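Hand-held gripper (trying out and comparing)

From the Zercombe Robot Wiki, written and looked after by Berenice Zavala. Last edited 25 Oct 2024.

A hand-held gripper is a robot's gripper that a person carries about and works by hand, with a camera on it so that the arm can learn from what the hand did. That's the short version. I've been comparing them for a good while now and I still change my mind about which I like, so please read the opinions below as mine (Amber Brouwer disagrees with half of them and has her own page).

Shape and grip

Most of the ones I've tried have a chunky housing and soft finger pads. The pads matter far more than the housing! A flat pad is fine for boxes and books but lets go of anything round. A notched pad, cut into a V, pulls round things towards the middle and holds them there, though it can be a nuisance with thin card. Mesh or ribbing on the inside faces helps with shiny plastic.

The Flotbridge has flat pads and weighs 205 grams less than the Arkon, and you do feel that by the end of a morning. The Arkon has the better trigger. I wish somebody would put the one on the other.

Camera

A wide lens is the usual choice, as it keeps the fingers and the work in view together. The price is bendy walls and ceilings and dark corners all the way round. I used to fuss about straightening the pictures first and have more or less stopped – the software copes, and my own attempts made the edges mushy.

Strip lights are a pain. They leave white streaks on glass and on any smooth housing, and if the exposure is left on automatic the whole picture dips whenever you tilt upwards. Lock it before you start.

Markers

Square black-and-white marker boards give the software something fixed to measure from. Tilt them a little towards where you'll be working. Amber prints hers on matt paper and glues them to board, and I've copied her, as my glossy ones vanished under the lights.

How I compare them

I do the same job with each gripper: pick up a box, turn it, put it down on a counter. One round is 70 goes, with a rest halfway. On the last round the Groen pads dropped the box 4 times, all of them when I came in at a slant. I haven't finished the Arkon round and won't guess at it here.

Things I'd still like to test:
Softer rubber on the Groen pads
A narrower lens, to see how much we lose
Whether a head camera as well is worth the bother of lining up the two recordings

The last of those should get done in November if the Arkon round is out of the way by then.

See also: Finger pads; Marker boards; Wide lenses; Amber's page on triggers

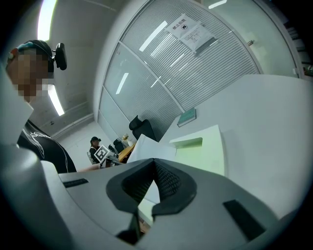 V-notched finger pad and grey gripper housing, with a marker board further back.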